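Perguntas frequentes: aquisição de braços robóticos e equipamento de bancada

Programa Pulto de Apoio ao Equipamento
Atualizado em 15 de dezembro

Quem pode apresentar um pedido de equipamento?
Podem candidatar-se os laboratórios, oficinas e núcleos de ensino inscritos no Programa Pulto. Cada unidade apresenta um único pedido por ciclo, assinado pelo respetivo responsável. As unidades do polo da Portela entregam o pedido na secretaria local, que o remete aos serviços centrais.

Que despesas são elegíveis?
São elegíveis o braço, a garra, os suportes de montagem, a cablagem, a fonte de alimentação, o controlador e as licenças de software indispensáveis ao funcionamento do conjunto. O mobiliário e as obras de adaptação da sala constam de rubrica própria e não devem ser incluídos no mesmo orçamento.

A garra está incluída no preço do braço?
Em regra, não. A maioria das propostas recebidas apresenta o braço e a garra em linhas separadas, e o suporte que os une pode ainda constituir uma terceira linha. Recomenda-se que o pedido de cotação identifique o modelo da flange e solicite ao fornecedor confirmação escrita da compatibilidade.

Quantas cotações são necessárias?
Para valores até 3000 euros basta uma cotação. Acima desse montante exigem-se três, emitidas por fornecedores distintos e referentes a configurações equivalentes. As cotações obtidas através da plataforma Rarnport são aceites sem tradução.

Qual é a validade das cotações?
A cotação deve manter-se válida durante, pelo menos, 60 dias após a data de entrega do pedido. As propostas com prazo inferior são devolvidas à unidade para atualização.

É possível adquirir equipamento usado ou recondicionado?
Sim, desde que acompanhado de declaração de revisão e de garantia não inferior a um ano. Não se financiam equipamentos cujo fabricante tenha deixado de fornecer peças.

Como se calcula o custo de manutenção?
O orçamento deve prever uma verba anual de 270 euros por braço, destinada a dedos de garra, cabos e pequenas reparações. Os contratos de assistência são indicados à parte, com a duração e o âmbito da cobertura.

E as horas de trabalho da equipa?
O tempo de instalação, calibração e formação deve constar do plano, ainda que não seja financiado. Na última instalação acompanhada pelo programa, com a empresa Bosby, foram registadas 156 horas até à aceitação do equipamento.

Pode utilizar-se uma mesa já existente?
Pode. A unidade deve indicar as dimensões do tampo, a carga admissível e o modo de fixação da base. Convém assinalar na planta a distância às paredes, às cadeiras e aos postos vizinhos, bem como a localização das tomadas.

Quando são comunicadas as decisões?
Os pedidos do próximo ciclo são apreciados em setembro. A decisão é comunicada por escrito, com indicação do montante aprovado e das condições a cumprir antes da encomenda.

É necessário orçamentar os materiais de ensaio?
Sim, em rubrica de consumíveis. Para tarefas de preensão em bancada, o material pode ser simples: um tabuleiro branco de plástico com rebordo, um pequeno cubo, um recipiente transparente com pedaços de espuma amarela. O pedido deve indicar apenas o valor global destes artigos.

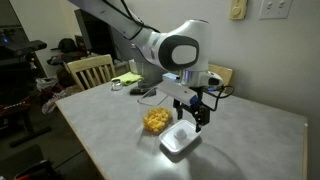

Rosário Bettencourt

As dúvidas não contempladas nesta página devem ser enviadas por escrito à secretaria do programa, com indicação da unidade e da rubrica em causa.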